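Chapter 4
Two Hands, One Floor: Building a Pair of Hand-Held Grippers

By the end of this chapter you will be able to
– put together a matched pair of hand-held grippers
– set up a shared room so that more than one builder can practice at once
– keep a bench log that another person can follow

In Chapter 3 you cut and fitted a single finger and squeezed it closed with a loop of string. It was slow, it was fiddly, and if you are anything like the builders at the Mundlow shared workshop, you wanted to make another one right away. Good! Now the finger gets a body to live on, and the body gets a twin.

The Mundlow design began as a weekend project by Meifang Tang, who wanted a tool she could carry in one hand and use the way a robot would use its own. Her first version, the Gullport, had a straight finger and a grip that made your thumb ache. The second, the Panicker, is the one you will build. It takes longer to put together (the collar alone can eat an evening), but the parts come off again without a fight, and that matters a great deal once you start changing things.

Start with the body flat on the bench and the finger off. Fit the collar first. It should lie down on the curve all the way around, with no corner lifting. Then bring the finger up through it and tighten the round knob by hand until the finger stops rocking. Leave the wrench in the drawer.
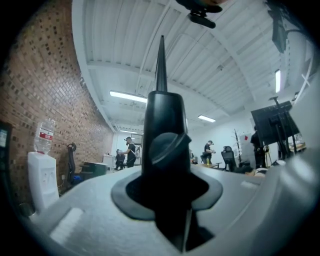
Figure 4.1 Finger, knob and collar on the gripper body, with the workshop behind.

Run your own finger around the base before you go on. If you feel a step between collar and body, loosen the knob and seat it again. Murali Nair, who has taught the evening build group since it started, has his students do this with their eyes shut, and it works wonderfully well.

A Room for More Than One

One gripper will fit on a kitchen table. A pair wants floor space, and a pair in each person's hands wants a good deal more. Clear a place to stand where your elbows can swing out, and pick a table you can reach over without leaning on it. Mark your spots on the floor with tape, so that you come back to the same place after every break. Cables are the real nuisance – run them along a wall where you can, and look down before you step back.

Now pick up both grippers. They will feel front-heavy for the first few minutes. Keep your forearms low and let the tools rest in your hands, then open and close one side at a time until you can do it without watching.

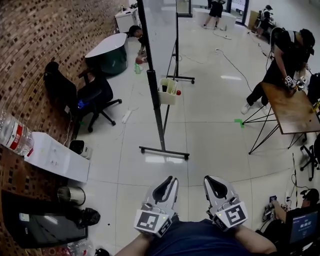
Figure 4.2 A gripper in each hand, marker cubes near the base. At right, another builder works over a table.

The printed cubes go on last. Each square pattern has to stay clean and flat, so handle the cubes by their edges and wipe off any glue while it is still soft. A camera finds the patterns and works out from them where the gripper is and which way it is turned. A bubble under the paper can spoil that, and you may spend a whole evening blaming the software.

The Bench Log

Write down every change, even the silly ones. Meifang's log for the Panicker runs to 1,814 lines, and she still looks things up in it. A useful entry gives the part, what you did to it, and how it felt afterward:

November 13, 2018. Left finger. Reseated collar, knob hand-tight. 800 closes, no rocking. Right finger still a bit stiff.

Try It

Close each of your grippers 800 times over several sittings, checking the knob after each one. Enter the results in your log and keep it handy for Chapter 5, where the Follton wrist joint goes on.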